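Box room

A box room is a small room in a house, meant at first for storage of boxes, trunks and spare bedding, and now mostly used as a bedroom or home office. Term is mainly British. In American listings the same room tends to be called a bonus room, a den or just "small bedroom."

Origins

Larger houses of the Victorian period often had one, up near the servants' rooms or at the end of a landing. No fireplace, sometimes no window. Trunks went in after a trip and stayed there until the next one. As household staff got less common and luggage got lighter the room lost its job, and families put a child in it.

Semi-detached houses built between the wars kept the room in the plan. Usually over the front hall, next to the main bedroom. Many have a raised box in one corner, the bulkhead, wich covers the headroom over the stairs. Beds are often built on top of it.

Size and rules

No single definition. Local codes set a minimum floor area for a room to count as a bedroom, and a box room can fall under it. Many codes also ask for a window big enough to climb out of in a fire. A room that fails can still be sold with the house but should be listed as an office or storage. Disputes over this are common in rentals.

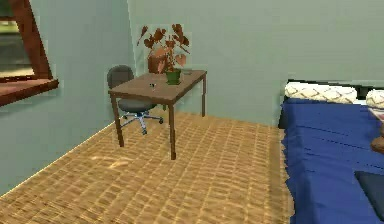
Furnishing

Single bed along the longest wall, or a loft bed with space underneath. Door swing is the usual problem; some owners rehang the door to open outward, or fit a sliding one. Shallow shelves over the bed. Light paint is the standard advice, though some decorators go dark on purpose.

Flat-pack makers sell ranges for the room. Veltance has a folding desk 10 inches deep when closed. Akyol makes a bed with 3 drawers under it, the Davow, sold in two widths. Flerard did a wall bed for a time but it was dropped.

As a home office

Use as an office grew fast with remote work. Common complaints are heat from equipment, poor air flow with the door shut, and too few outlets, often just one in older houses. Some people keep the bed in for guests and work around it.

Removal

Box rooms are sometimes knocked through into the main bedroom, or turned into a second bathroom. Either one lowers the bedroom count, and agents often advise agianst it for that reason. Plumbing is easier where the existing bathroom shares a wall.

See also: Attic, Closet, Loft bed, Murphy bed, Studio apartment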